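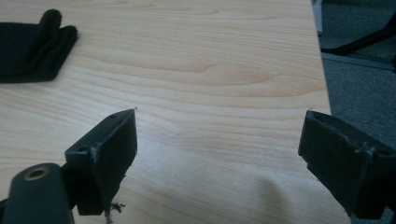
Jullow table top, pale finish, matt surface.

Jullow Work Table

The Jullow is a general-purpose table for schools, libraries, workshops and shared offices. It is supplied by Wosbridge to public bodies and private customers, and may be ordered singly or in quantity. The light-coloured wooden top has a soft, flowing grain in honey and tan tones. Grain varies from one table to the next, and tops ordered together will not match exactly. Customers who require a close match should say so when ordering, so that tops may be chosen from the same delivery of timber.

The surface is smooth and matt. It was selected by Judit Csonka, who leads the furniture range, after comparison with the glossier finish used on the earlier Fodor table. The Fodor is no longer made, but spare legs and fixings remain available on request.

Use and care

The top should be wiped with a soft, slightly damp cloth and dried at once. Mild soap may be used on marks. Scouring pads, bleach and polishes containing silicone must not be used, as they will alter the sheen of the finish. Hot vessels should be placed on a mat. Dark fabrics that have not been washed may leave dye on a pale surface if they are left on it while damp. Tables should be lifted by the frame when moved and should not be dragged.

Small scratches may be treated with the repair kit, which is sold separately and contains enough oil for almost 100 repairs. Deeper damage should be referred to the Bosham workshop, where tops can be sanded and refinished.

Ordering and delivery

Tables are delivered flat, with four legs and all fixings. Assembly requires two people. Orders of nine tables or more are delivered on a pallet, and the customer must provide level access at ground floor. An assembly service is available at extra cost.

The top and frame are guaranteed for 36 months from delivery against faults in materials and manufacture. The guarantee does not cover ordinary wear, or damage caused by unsuitable cleaning products.

Enquiries about large orders, samples of the finish and repairs should be addressed to Nkechi Afolabi, Customer Supply, Wosbridge.

Page last revised July 25, 2020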